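Futard opens its robot workshop to the public for a day

WARBRIDGE, Sat 15 June - Futard, the firm that builds sorting and packing equipment on the old Plumach mill site, held an open day this weekend and let visitors watch its robot cells at work for the first time since it moved there in January.

The company had planned for a morning only. By noon the line at the side gate reached the parking lot, and the doors were kept open until 4 p.m. A total of 993 people signed the visitor sheet.

Tours went through in small groups, with safety glasses handed out at the entrance. The route passed the machine shop and the wiring benches and ended in the test hall, where most visitors spent the bulk of their time. Two cells were running there. One stacked cartons onto a pallet and needed little explanation. The other was picking blocks out of a metal bin, a job that staff said is much harder to automate than it looks.

The difficulty is in how the parts lie. On a regular production line, each part reaches the robot in the same place and facing the same way, and the arm can repeat one motion all day long. Parts in a bin point in all directions and can rest against each other. The robot has to find a block, choose where to grip it, and reach in without hitting the sides.

Futard is developing the bin cell with Pathirana, a software company that has an office in the same building. Pathirana writes the program that decides which part to go for and how the arm should approach it. Futard handles the gripper, the bin and the rest of the hardware. The two firms have shared the work for 2 years and said they hope to place a first unit with a customer in the furniture trade, though they would not name the customer or give a delivery date.

Staff members explained to visitors that the trial is done with simple blocks for a reason. They are cheap, they can take a knock, and a change in the program can be tested on them right away. Parts with curves and holes will come later. So will fuller bins, which bring the problem of blocks lying on top of one another. Engineers said corners remain a weak spot, as the gripper needs room beside the part and the wall takes that room away.

Questions from the visitors were mostly practical. Several people wanted to know what the robot does when it drops something. The answer was that it goes back to looking at the bin and starts over, and if it fails several times in a row it stops and calls for an operator. Others asked about noise, power use and how long it takes to train someone to run a cell. Futard puts the training at 5 days for a person with shop experience.

Jobs came up as well. The company said it has hired in Warbridge since the move and is looking for 4 more people, two of them for assembly and wiring. Application forms were laid out on a table near the exit, next to the coffee.

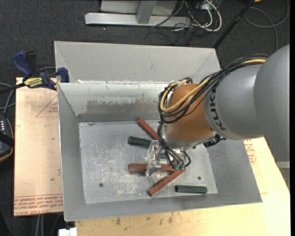
One visitor, a name was not given, told a guide that the bin job was the one she would gladly hand over, after years of bending over parts crates at a plant outside town. She added that she would want to see it keep up for a full shift before she believed in it. The guide replied that long runs are on the test plan for this year, and that the company would publish the results on its website whether or not they were good.

Younger visitors had a corner of their own in the front hall, with a small tabletop arm that could be moved by hand and would then play the motion back. It was busy all day and had to be restarted a few times.

Parking was the main complaint. Cars stood along both sides of Plumach Road for much of the morning, and a delivery truck had to wait to get through. Futard said it would ask the town about using the field behind the mill if the event is held again.

No date has been set for another open day. School groups and trade classes can arrange a visit on weekdays by contacting the front office. Groups are limited in size, and closed shoes are required in the test hall.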